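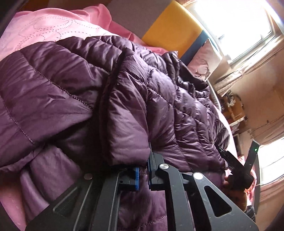 Home Files README Issues History Contact

Brirnham Stain Log, version 2

README and data card

The Brirnham Stain Log is a table of 3000 attempts to get something out of something else. Each row is one attempt, made at home, by a person who would have preferred to be doing anything else. The records come from 30 households in and near Brirnham, and they cover clothing, bedding, table linen, curtains, rugs and one hammock that keeps coming back.

Version 1 was a shared spreadsheet with merged cells and feelings. Please stop using it. If you have a copy with a tab named "REAL ONE", that is also version 1.

What is in the download

stains.csv is the main table, one attempt per row.
items.csv lists the things that got stained, with fiber, color family and age in years where the owner knew it.
methods.txt explains the short codes for treatments.
notes_raw.txt holds the free text people wrote in the margins. It has been checked for names and addresses. It has not been checked for language.

Both tables are plain CSV, UTF-8, comma separated. Open them in a spreadsheet program and it may decide that some of the item codes are dates. Import the item_id column as text and it will calm down.

Columns in stains.csv

item_id: matches items.csv.
household: a letter code. The codes were shuffled for this version, so household K is no longer the household K you argued with last time.
stain_type: what the owner believed it was. "Unknown, brown" is a permitted value and a popular one.
delay: time between the spill and the first attempt. Values are same_hour, same_day, same_week, later, and inherited. The last one means the item was already stained when it entered the house, usually as a gift.
method: see methods.txt.
water: cold, warm, hot, none.
attempt_no: 1 for the first try on that stain, 2 for the second, and so on into the sad numbers.
result: gone, fainter, same, worse, moved.
dried: whether the item went through a dryer before the next attempt. This column explains more than people want it to.

A word on "moved." Sebastião Magalhães proposed it for stains that left their original spot and turned up elsewhere on the same item, typically as a ring. We laughed, added it, and then had to use it constantly.

How it was collected

Participants filled in a card by the washing machine or sent entries by phone through Trusari, the small form tool Lionel Rey built for us. Cards were typed up by hand by Colette Fleury, who can now read anything, including writing done with a wet sleeve. Collection closed in April.

No one was asked to stain things on purpose. Household F did so anyway, with beet juice, out of scientific interest. Those rows are marked staged = yes and should be left out of any work on how people behave in real life. They are perfectly good rows if all you care about is beets.

Results were judged by the person who did the wash, in whatever light they had. We gave everyone the same short guide: hang the item by a window, stand at arm's length, decide. Some people stood farther back. For 20 items we had a second person judge as well, and they were nearly always harsher, especially if married to the first.

Known problems

Successes are reported late. People write down a failure while they are cross and forget to record the win. If a stain has a row saying "same" and then goes quiet, do not assume the item was thrown out.

Fiber content is weak for anything with its label cut off. Where the owner guessed, fiber_source says "guess." Régis Hervieu's opinion that everything is "probably a blend" was accepted in the first batch and has been taken out again.

"Soap" meant whatever was nearest the sink until we split the code into bar, dish and laundry. Older rows still say plain SOAP and we have no way to sort them out.

Padded and filled items are thinly covered. Owners mostly wiped these down and hoped, and the rows show it.

Sinov and Lại appear in the method codes as product names. Sinov is a spray and Lại is a powder. Neither maker paid for anything, sent anything or, as far as we can tell, knows we exist. The log was never designed to compare brands – people tend to reach for the expensive bottle once the cheap one has already set the stain, so its results look worse than it may deserve.

Good uses

Looking at delay against result. Teaching somebody to join two tables on a subject they have opinions about. Settling, within one household, whether hot water on blood was a good idea (see rows; bring tissues).

Bad uses

Professional cleaning advice. Insurance claims. Anything involving a wedding dress. Safety information is also absent: methods.txt records what people did, including a few mixtures they should not have made, and a code being listed does not mean you should try it. Read the label on the bottle and don't mix cleaners.

Corrections

Open an issue with the item_id and what is wrong. Lucienne Delorme goes through them when she has a free evening, and she will ask for the original card if there is one. Requests to change "worse" to "fainter" for reasons of pride have been received before and are closed without comment.

License and credit

Free to use, copy and change, with credit to the Brirnham Stain Log. If you publish something from it, send us a link. If you find out what gets turmeric out of a white tablecloth, send that first.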